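When a Robot Won't Let Go

Robots can learn to fold blankets. It takes a lot of practice, and sometimes the practice goes wrong. At the Revanwood workshop, a robot called Prandis had a problem one August that took a while to sort out.

Prandis picks up cloth with a gripper. A gripper is a robot's hand. Most of the time it closes, lifts, moves and opens again. On fold number 344, it closed on a blanket and stayed closed. The arm kept trying to pull away, and the blanket came with it.

Smooth cloth slides off a gripper easily. Fluffy cloth has long, soft fibers, and they can work their way into the small gaps where the fingers move.

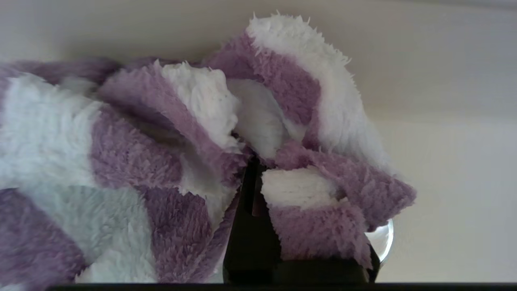

A striped, fluffy blanket bunched up around a robot's gripper.

The robot did not know it was stuck. It had no way to feel the fibers. It only knew that it had told its fingers to open. So it went on to the next step, and its motor got hotter and hotter.

After 18 seconds a safety rule stopped the arm. The rule says: if the motor works too hard for too long, turn it off. A person then pressed the big red stop button as well, just to be sure, and cut the power before touching anything. That order matters -- power off first, hands second. A stuck robot can move suddenly when it comes free.

What changed? The workshop put smooth covers over the gaps. They also gave Prandis a new check. Now it looks at whether its fingers really opened before it moves on. If they didn't, it waits and beeps for help.

They tested the fix with 160 folds, all with fluffy blankets. It got stuck twice. Both times it stopped and beeped.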